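Labeling where one task stops and the next starts

I have been working on segmentation for most of this winter and I want to write down where it stands before I forget the details. By segmentation I mean splitting a long recording of a robot doing several things in a row into short pieces, each with a label a policy can be trained on. Our recordings are teleoperated. Someone drives both arms through a list of small tasks without stopping, because stopping and resetting between tasks eats up the day.

The old way was to have people watch every recording and mark the boundaries by hand. Kausar Kiani and I did 200 recordings like that. It was slow, and when we swapped files and did each other's, our marks often disagreed. For a grasp, I tend to put the start at the moment the arm begins to move toward the object. Kausar puts it where the fingers begin to close. Both are reasonable, and a model trained on a mix of the two learns something in between that fits neither.

Mwangi Massawe suggested we stop arguing about it and try contact events. The script he wrote, which we call Wikska, reads the joint currents from the fingers and looks for a sudden change that lasts longer than 80 milliseconds. Each one becomes a candidate boundary. Then a second pass looks at the wrist cameras and decides whether the object near the hand is the one named in the task list. If it is, the boundary stays. If it isn't, the boundary is thrown out.

The first version kept far too many. Fingers bump each other when the hand closes on nothing, and that looks a lot like contact in the current signal. Mwangi fixed most of this by requiring the thumb and at least one finger to agree. That one change did more than the next month of tuning the threshold, which I had been very attached to.

We then ran it on 503 recordings that neither of us had labeled. Iqra Chaudhry went through the output and marked each boundary as fine, early, late or wrong. Hard objects came out well. Soft ones were mostly late, and I'll get to that.

The camera pass is a small classifier trained on 2000 crops, which I cut from the older recordings. It uses the wrist views and ignores the head view. I tried adding the head view in and the results got slightly worse, I think because the hands cover the objects at just the moment you care about. I haven't ruled out a bug on my side. The head view is still what I open first when I check a recording by eye, because I can see both arms and the tabletop at once.

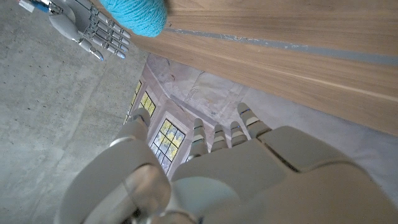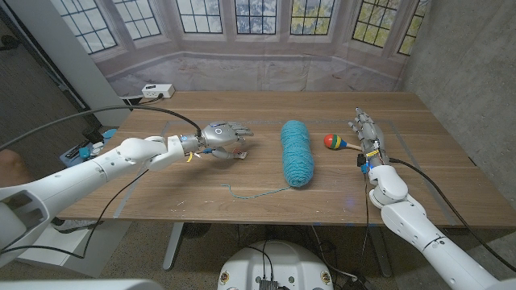

Head view for the one with both arms over the table, wrist views for the rest.

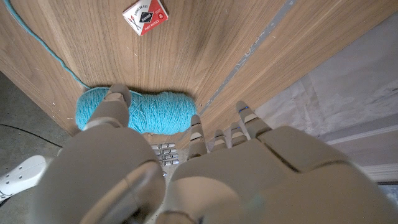
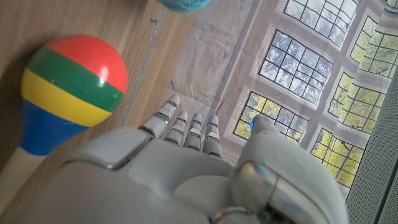
Late boundaries on soft objects are the main problem left. The current in a finger joint rises slowly when the thing it presses on gives way, so by the time the script is sure about it, the grasp is well underway. Lowering the threshold brings the false bumps back. What I want instead is a separate threshold for each object, picked from the task list before the script runs. The striped toy has a rounded head and a handle, so even one object may need two values depending on where the fingers land. The yarn will need its own, and I expect to spend more time on it than on everything else put together.

Yupin Chuensuk has a different idea, which is to drop the hard boundary and give every step of the recording a weight for how much it belongs to each task. Training would then use the weights directly. I like it on paper. It makes checking harder, since Iqra can't mark a curve as early or late the way she marks a point, and we would need some new way of comparing versions. Yupin is writing a small viewer for that now.

There is also the question of failed grasps. At the moment a grasp that slips and gets retried comes out as two short pieces with the same label. I have been merging them by hand. For some purposes it would be better to keep them apart and label the first one as a miss, and I know Kausar wants those for her own work on recovery. I'll add an option for it.

The code needs cleaning before anyone outside the group could run it. The file paths are all ours and the task list format has changed twice. I'm hoping to put it up in May, along with Iqra's marks, which are probably more useful to other people than the script is. If you have hand-labeled recordings with soft objects in them and would be willing to compare boundaries, please write to me. I'd especially like to know whether you start a grasp where I do or where Kausar does.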